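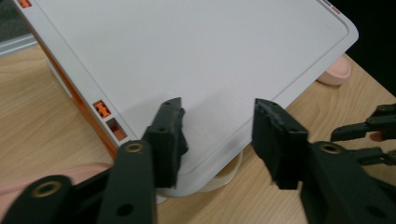 Figure 2. The Susell gripper at the white lid, left finger pad touching the rim.

3.2 What the lid task taught us

I'll admit I thought the lid would be the easy one! Our student team (we call ourselves Maltix, after a typo that stuck) had 5 tasks on the sheet for the December session, and I put the lid first so that everyone could warm up on it. Well. It has rounded corners and a raised rim, and the broad part is so smooth and flat that there's nothing for the pads to hold, so you have to go for the edge (Figure 2). We recorded 175 tries over four afternoons, and I did a good chunk of those myself with very sore thumbs.

Fouzia Minhas wrote our first set of rules, which said to come at the rim straight on. Most of us drifted away from that pretty fast – I liked to let one pad touch first and then bring the other one in, and two of the newer students picked up the same habit without my saying a word. We kept both styles in the data and marked each try with the style used, so anyone training on it can split them. The pads get rough with use, too, and we swapped ours after over 50 tries, a bit later than I'd do it now.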